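From: Thongchai Prasertsri
To: Brimwood Packing Light list
Date: July 1, 2024
Subject: Re: Card wallets (was: emptying the big purse)

Hi all,

Sorry for the slow answer, I was up at Pliltthorpe with my sister's kids and the signal there is hopeless. I'm quoting the original so nobody has to dig through the archive for it.

> I have been trying to get my everyday bag down to something my
> shoulder can live with, and the last holdout is the wallet. It's a
> big leather thing with a snap and I would guess half of what's in it
> is loyalty cards from stores I moved away from years ago. Does
> anyone on the list use one of those little booklet card holders with
> the plastic pages? I looked at one at the Beltrán counter and liked
> it, but I'm worried the pages will crack or the cards will slide out
> in my bag. Also, do you put your bank card in it or keep that
> somewhere else? And where does cash go?
>
> While I'm at it, what are people doing about pills for a trip of
> three or four days? I don't want to bring the bottles.

OK, so yes, I'm a booklet person! I switched in May after carrying my dad's old billfold for longer than I should admit, and I'm very happy with it, with a couple of grumbles I'll get to. It has a fabric cover and plastic sleeves bound in the middle like the pages of a little book, and you flip through until you get to the card you want. Having had a black wallet in a black bag all my life, I can't tell you how nice it is to have something orange to grab for.
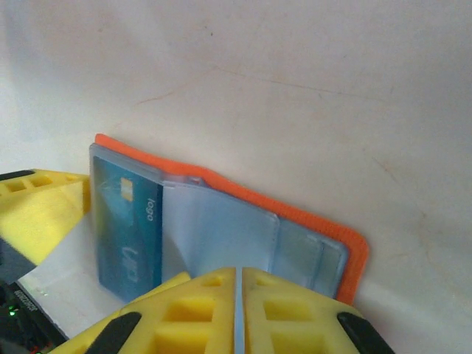 Orange cover, pale blue sleeves, payment card up front on the left.

To your first worry, the cracking. I had one years ago with stiff clear pages (a giveaway from a hotel, I think) and those did split along the fold in the first winter. The softer sort seems to do better. Mine curl a bit when they're open and I've decided I don't care. What I would check at the counter is the part where the pages meet the cover. Open it all the way, flip every page both ways, and see if anything looks strained. If the Beltrán people give you a funny look, let them.

As for cards sliding out, it depends on how tight the sleeves are, and they're always tightest when new. For the first week I was standing at the register picking at my own card with a fingernail while the line built up behind me. It gets better. My trick is to load it one card per sleeve and leave it overnight under a heavy book. Do not put two cards in one sleeve to stretch it! I did that with a page near the back and now that page holds nothing but paper, because a card drops right out if you hold the wallet upside down. So that's where my dry cleaning ticket lives.

Bank card: I keep my main one in the booklet, in the front, and a spare in a completely different bag. I know some of you feel strongly about this and keep everything on your person, and we had that long thread about neck pouches that I don't want to start up again. Cash I fold in four and put in the coat pocket. There really isn't a good place for bills in these, so if you use a lot of cash this may not be the thing for you. Coins, forget it.

What helped me most was sorting the cards before buying anything. I laid all of them out on the kitchen table and made myself say out loud when I'd last used each one. The Tusside garden center card had 183 points on it. The reward starts at 2000. I have lived in an apartment with no balcony for almost 3 years. Out it went, and I'll confess I felt a small pang. My library card stayed and so did the insurance one, plus a swim pass I intend to use. You can get a thin wallet very fat very quickly by putting everything back in, so go slowly.

Now, pills. I like the organizers with separate compartments and flip lids, and I'd get one with colors if you take things at different times of day. It's so much easier to say "the green one" to yourself at six in the morning than to read a tiny letter on a lid. Fill it at a table with good light and nothing else going on. I open the lids first, all of them, then go one medicine at a time across the row, which I find less muddling than filling a day at a time. Do ask your pharmacist about anything that has to stay in its original container, as some things do, and I take a photo of the labels for my phone in case anybody asks.

The organizer then goes into a zippered case, because lids pop open in a bag. They just do. I've fished vitamins out of a sneaker. A case with rounded corners slips into a full bag better than a square one, I've found, and if there's any room left over I tuck in a few bandages and the good tweezers. The card wallet does not go in there with them, by the way – I tried it, and I was unzipping my entire medicine cabinet every time I wanted a coffee. 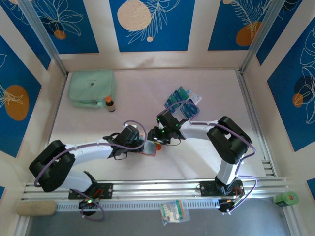 Photo: T. Prasertsri

So for a short trip my small things come down to those: wallet, pill organizer, mint-green case. I put them out on a table before they go anywhere near the bag, and I do the same when I get home, which is how I caught myself putting away the organizer with the last day still in it after Pliltthorpe. (Nothing serious, only the fish oil.)

Two questions back to you. How many cards do you really need to carry? If it's only a few, one of those flat sleeves might be plenty and you could skip the booklet altogether. And does your bag have an inside pocket? The booklet kind is happiest standing upright in a pocket. Loose in the bottom of a tote it opens up and collects crumbs between the pages, and cleaning those out with a cotton swab is nobody's idea of an evening.

If anyone has found a booklet with a proper closure, a snap or a bit of elastic, please post where you got it. I'd buy a second one for my sister, whose wallet is held shut with a hair tie.

Thongchai

--
Brimwood Packing Light list
To leave the list, send a blank message with "leave" in the subject line.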